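Umbrella Care, talk notes, Corkdale Repair Evening

Start at 7:10, once the coats are off. Ask who has thrown out an umbrella this year. Lots of hands, I bet!

I love these things. Tell the Uteo story: 200 umbrellas in the lost property room, and 63 of them only needed a stitch at a rib tip. Sixty-three! (Thanks to Noemi Longo for going through them all.)

Pass round the loose runner so people can feel the spring catch. Then ribs: open yours slowly, look along each one, feel for a kink.

Next, how to look one over. Open it all the way and tip it so the underside faces you, ribs and hub in plain view. Slide up.
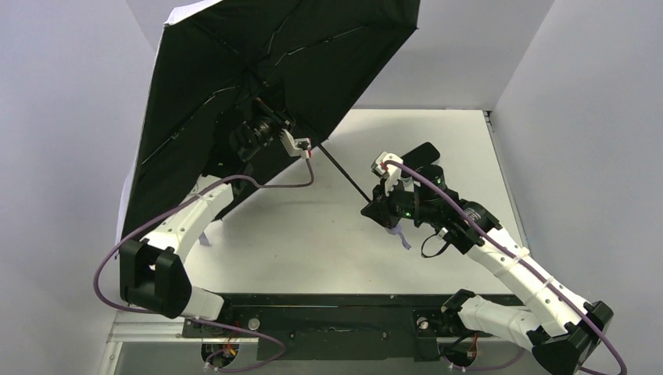
Page last changed: September, by Signe W.

Black canopy, black shaft, and you can still follow the ribs out from the middle. Point at the hub, then get everyone to find it on their own umbrella. Leave time for questions, they always have great ones. Needles and thread are in the blue tin.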